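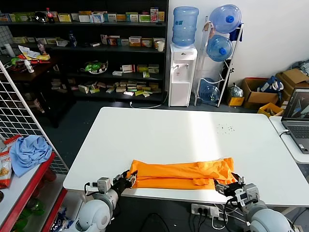
Color Loss and Shrinkage in Dyed Cotton Jersey Under Repeated Home Laundering
Final report, Textile Testing II
Derkix Technical College

1. Purpose

The project measured how water temperature affects color loss and shrinkage in single-knit cotton jersey. Care labels on low-cost T-shirts usually allow a warm wash, and the question was whether a cold wash makes a measurable difference within the first few months of use.

2. Materials

Fabric was bought undyed from Silbridge Mills and dyed in the college lab in one bath, using a reactive orange at medium depth. Orange was chosen for its high chroma, which makes small losses easier to read on the spectrophotometer. After dyeing, the fabric was rinsed until the water ran clear, soaped at the boil, and dried flat. Specimens were cut on the same day, with the long side parallel to the wales.

Detergent was Tapsell powder without optical brightener. Tap water was used throughout. Its hardness was not controlled, and this is discussed in section 5.
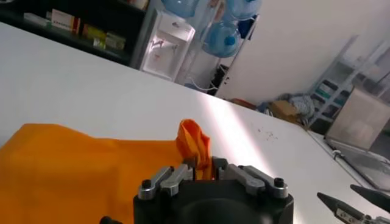 3. Method

Specimens were divided into a cold group and a warm group. Each group went through 14 wash cycles with cotton ballast to bring the load up to weight. Drying was by line in the lab, away from the windows. Tumble drying was left out to keep heat from the dryer separate from heat in the wash.

Bench marks were sewn in white polyester thread before the first cycle. Distances between marks were read in 3 positions lengthwise and 3 widthwise, after conditioning overnight. Color was read on the face side with the fabric folded to four layers. Edges were overlocked after two trial specimens curled too badly to measure.

Abrasion was tested separately on unwashed and washed specimens, to 3,000 rubs, with the standard wool abradant.

4. Results

Lengthwise shrinkage was greater than widthwise shrinkage in both groups. Most of it occurred in the first 2 cycles, and later readings were within the error of the ruler. The warm group shrank more than the cold group lengthwise. Widthwise the groups could not be separated.

Color difference rose steadily in the warm group. In the cold group it leveled off before the midpoint of the test. The shift was mainly in lightness, with little change in hue.

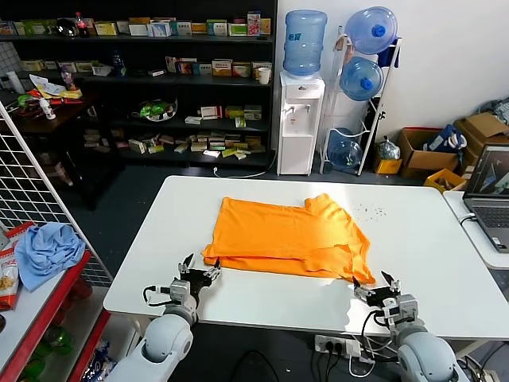 Abraded areas on washed specimens were visibly paler than on unwashed ones. No holes had formed at the end point in either set. Surface fuzz made the color readings on these areas unreliable, and they are left out of the tables.

5. Sources of error

The cold supply in the Risdale building varies with the season, and the work ran into December, so later cold cycles were colder than the early ones. Spin speed could not be locked on the older machine. One warm specimen was pegged by the corner and stretched; its lengthwise values were dropped from the cycle in question and all later cycles.

6. Further work

A second dye class and a tumble-dried group should be added. Readings after every cycle are not needed past the fifth.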